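보낸 사람: 야르밀라 마토우셰크 (Jarmila Matoušek), 경기운영국
받는 사람: 회원 클럽 연락 담당자 목록
제목: Re: 8월 주말 리그 경기 시간 및 중단 규정 관련 문의

회원 클럽 담당자 여러분께,

경기운영국의 야르밀라 마토우셰크입니다. Fusau 크리켓 클럽에서 목록으로 보내 주신 문의에 대하여 아래와 같이 회신드립니다. 같은 내용을 문의하신 클럽이 더 있어 개별 회신 대신 전체 목록으로 발송하오니 양해하여 주시기 바랍니다.

> 안녕하십니까. Fusau 크리켓 클럽 총무부입니다.
> 8월 경기 일정표를 수령하였으나 다음 사항이 불분명하여 문의드립니다.
> 첫째, Noltness 구장 원정 경기의 개시 시각이 일정표에는 오후 1시, 구장 안내문에는 오후 1시 30분으로 되어 있습니다. 어느 쪽을 따라야 합니까.
> 둘째, 우천으로 경기가 중단된 경우 이닝당 오버 수를 조정하는 기준이 작년과 동일한지 확인 부탁드립니다. 작년 Georgiev 클럽과의 경기에서 양 팀 기록원의 계산이 서로 달라 결과 확정이 늦어진 바 있습니다.
> 셋째, 2군 선수의 1군 경기 출전 신고 마감이 금요일 정오인지 금요일 자정인지 알려 주시기 바랍니다.

1. 경기 개시 시각

Noltness 구장의 모든 리그 경기는 오후 1시에 시작합니다. 구장 안내문의 오후 1시 30분은 지난 시즌의 시각이며, 구장 측에 정정을 요청하였습니다. 토스는 오후 12시 30분에 실시합니다. 원정 팀은 그 전까지 출전 선수 명단을 심판에게 제출하여야 하며, 토스 이후의 명단 변경은 상대 팀 주장의 동의가 있는 경우에만 인정됩니다.

2. 경기 중단 시 오버 수 조정

기준은 작년과 동일합니다. 누적 중단 시간 중 최초 30분은 오버 수에 반영하지 아니하며, 이를 초과하는 시간에 대해서는 7분마다 경기 전체에서 2오버, 즉 각 이닝에서 1오버씩을 줄입니다. 7분에 미달하는 나머지 시간은 버립니다. 각 팀이 최소 20오버를 치를 수 없는 경우에는 무효 경기로 처리하고 승점을 균등하게 배분합니다.

작년 Georgiev 클럽 경기의 혼선은 중단 시간의 기산점에 대한 해석 차이에서 비롯되었습니다. 당시 Fusau 측 기록지는 목표 점수를 144점으로, 상대 측 기록지는 이와 다른 점수로 기재하였습니다. 중단 시간은 주심이 선수단의 퇴장을 선언한 시각부터 경기가 실제로 재개된 시각까지로 계산합니다. 점검을 위해 심판만 그라운드에 나가 있는 시간도 중단 시간에 포함됩니다. 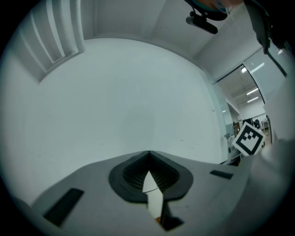 조정된 오버 수와 목표 점수는 주심이 확정하며, 양 팀 기록원은 이를 각자의 기록지에 옮겨 적고 상호 서명하여야 합니다. 수정이 필요한 경우 원래 숫자를 지우지 말고 한 줄로 그은 뒤 옆에 새 숫자를 기재하여 주십시오. 수정한 칸의 여백에는 위쪽을 향한 화살표를 그려 표시하되, 사진 속 흰색 조각의 끝처럼 뾰족하고 방향이 분명하게 드러나는 모양이어야 합니다. 둥글게 뭉개진 표시는 작년 기록지 대조 과정에서 숫자 0이나 6으로 잘못 읽힌 사례가 있었습니다. 서명이 누락된 기록지는 접수하지 아니합니다.

3. 출전 신고 마감

마감은 금요일 정오입니다. 2군 선수가 1군 경기에 출전하려면 소속 클럽이 이 시각까지 등록 번호와 성명을 서면으로 신고하여야 합니다. 한 시즌에 1군 경기에 6회 출전한 선수는 이후 2군 경기에 출전할 수 없습니다. 부상으로 인한 긴급 교체의 경우에는 경기 당일 오전 9시까지 신고를 받으며, 이때에는 교체되는 선수의 성명과 사유를 함께 기재하여 주십시오.

4. 기타 안내

가. Clisis 구장은 8월 중 외야 잔디 보수로 사용할 수 없습니다. 해당 구장에 배정되었던 경기는 Noltness 구장 제2면으로 변경되었으며, 개시 시각은 동일합니다.

나. 경기구는 홈 팀이 이닝마다 새 공 한 개를 준비하고, 분실에 대비하여 사용감이 비슷한 예비구를 심판에게 맡겨 두어야 합니다.

다. 시즌 등록 선수 명부의 최종 정정본을 이번 주 중 발송할 예정입니다. 현재 명부에 기재된 선수 가운데 41명의 생년월일이 누락되어 있으니, 해당 클럽은 개별 통지를 받는 대로 보완하여 주시기 바랍니다.

본 회신에 대한 추가 질의는 이 목록으로 보내 주시고, 특정 선수의 징계나 의료 사항에 관한 내용은 목록에 게시하지 마시고 경기운영국으로 직접 송부하여 주십시오.

경기운영국
야르밀라 마토우셰크 드림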